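September 12, 2021

Spent most of the day on the equipment list. I had told Uyên I would have it to her by tonight and I nearly do.

The number we have to work with is $2,420. That came in Uyên's message on Friday and she said not to plan on more before next year. It has to cover whatever we add to the arm setup, plus spares, plus anything we want for the tables at Mollirura. I had been carrying a bigger number in my head all summer, so I had to start over.

Got to the room early. Sang Ông was there before me with the arm already clamped down and his laptop open. He wanted to run the sorting job for a while before we talked about money. His view is that you shop better if you have just been annoyed by the thing you own. I went along with it and kept a notebook open next to me and wrote down whatever bothered us.

First item in the notebook was wires. The servo leads run loose over the wrist and we have them held with white tape. They also hang off the front of the base under the controller. Every time I set up I worry about catching a sleeve on them. Sleeving and some clips cost almost nothing and I don't know why we haven't bought them. I put them at the top of the list so they wouldn't get lost under the expensive lines.

Second item was the gripper fingers. Sang prints them himself in the same orange as the forearm. He says the printing is fine but he'd like something softer on the inside faces for gripping the wrapped blocks. The paper on the blocks gets crumpled and each one ends up a slightly different shape, so the grip is different every time. We talked about switching to solid blocks and decided against it. Paper and tape are free and the whole idea is a recycling sorter, and real trash doesn't come in neat cubes.

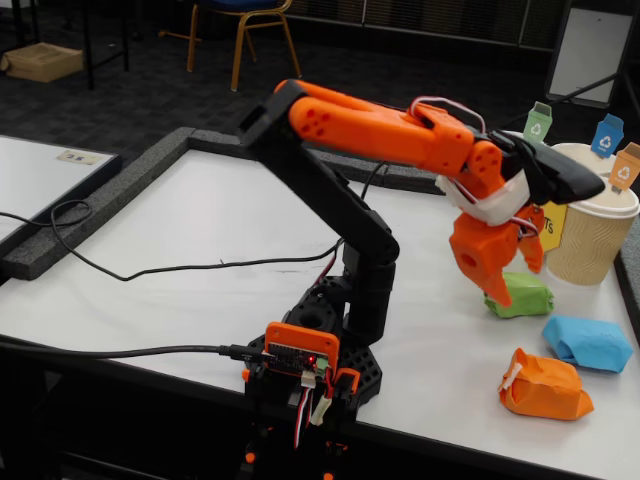

The big question is whether to buy a second arm or fix up the first one properly. I went back and forth on this all morning. With 15 kids signed up for the fall group, one arm means a lot of standing around. Last spring we had a smaller group and it was already a problem. The ones who weren't at the laptop drifted off to the other table and I couldn't blame them.

Fovora sells the kit we would want. It comes as servos, controller and hardware, and you print the rest. Their quote is good until the end of the month. Ajayi sells the same kind of thing already put together and tested, and it costs a good deal more. I asked Sang how long it would take him to print and assemble a kit and he said three weekends if nothing goes wrong. I wrote down 3 weekends and then put a question mark after it. The first one took him longer than he said it would, although to be fair he was learning it at the time.

If we buy from Fovora we can have the second arm plus a spare set of servos. If we buy from Ajayi we can have the second arm and that is the end of the money. I like the idea of something arriving in a box and working. I also know what happens if a servo dies in the middle of a session and there is no spare in the drawer. That happened to us in the spring and we lost the rest of the afternoon.

Sang is for Fovora. He was for Fovora before I opened my mouth. I told him I'd come around to it if he would write down what filament he needs, in rolls, with prices, because last time filament was left out of the plan completely and he paid for it himself. He didn't want to be paid back and I made him take it. I don't want to do that again. He wrote the list while the arm was between runs.

Ate lunch on the steps outside. Cheese sandwich and the last of the plums. It was warmer out than in the room.

After lunch we went over the camera question. Sang wants a better mount up on the wrist. The black one there now does the job, but he has a new design he thinks would hold steadier and he wants to buy a different camera to go with it. I said the camera goes on the second page. I have started keeping a second page for things that would be good to have and that we can live without. The second page is already longer than the first.

Things on the second page so far: the camera, a proper lamp for the table, a rolling cart so we don't carry the arm by its base, real signs. We have the yellow one, with hand lettering in black. It looks fine to me and the kids like it. Uyên asked last month if we wanted printed ones for open house in November. I'm going to tell her no and put the money toward servos.
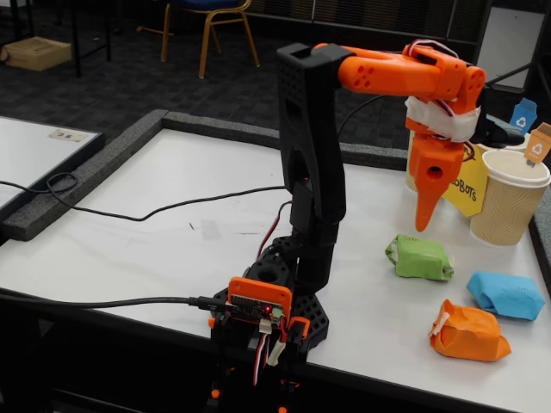 Power is something I hadn't thought about until Sang brought it up. If there are two arms running, he wants each on its own supply, and we'd need a power strip we trust and a longer USB cable. The cable we have goes straight out the side of the controller along the front of the table and there isn't much to spare. With a second arm on the next table we would be stretching things across the gap. So that's two more lines. They are small but the small lines add up. I had the total under budget before lunch and over it by midafternoon, all from things that cost less than a pizza.

I also looked at Cerkel, the software Uyên heard about. It's a subscription and it would let us plan the moves on a screen before sending them to the arm. The trial is free. Sang tried it for a while last week and thought it was all right. My trouble with it is that it's a cost every month and the money we have is a one-time thing. If we sign up in September we'd be paying for it in the spring with nothing to pay from. I could see taking it for 3 months and then stopping, but then the kids get used to it and we take it away. Left it off. Sang didn't argue. He writes his own scripts anyhow and I think he'd rather the older kids learned that way.

The foam border stays as it is. I asked whether we should replace it with something nicer and he looked at me as if I'd offered to replace the floor. It keeps things on the table, and we can put the same gray foam around the second one.

Called Uyên at four to check two things. One, can we buy from two suppliers or does it have to be a single order. She said two is fine if I keep the receipts apart. Two, does shipping come out of the same money. It does. I had hoped it didn't. She asked how Sang was and whether the arm was working, and I said he was sitting right next to it and she could ask him. They talked for a long time about tape.

She also told me the forms want a life expectancy for anything over a certain price. I have no idea what the life of a printed arm is. Parts get replaced as they go, so you could say it never ends or you could say it ends every few months. Sang said to put down the servos and the controller board as the equipment and call the printed parts supplies. That sounded right to me and I've written it that way. If Uyên wants it changed she can say so.

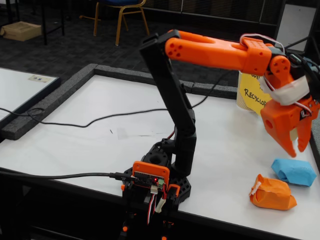
Orange and blue blocks on the table by the gripper.

Where the list stands tonight, first page only: Fovora kit, spare servos, filament, sleeving and clips, soft pads for the fingers, two power supplies, a power strip, the long USB cable, shipping. Nothing from Ajayi, except that their price on the spare servos might be better. I have to check that they're the same size before I move that line. Sang thinks they are. He is going to measure one.

It comes in under, with a little left over. I'd like to hold on to that and not spend it. Something will break in October. Sang would like to spend it on the camera. We left that open.

I still have to type it all up in the format Uyên sent, with the part numbers in their own column. My handwriting from this afternoon is bad and I can't read one of the lines. It says either "bearings" or "bushings." Will ask him in the morning.

Came home, watered the tomatoes, did a load of wash. Need to return the drill to my brother, it's been in the trunk since the weekend we put up the shelves.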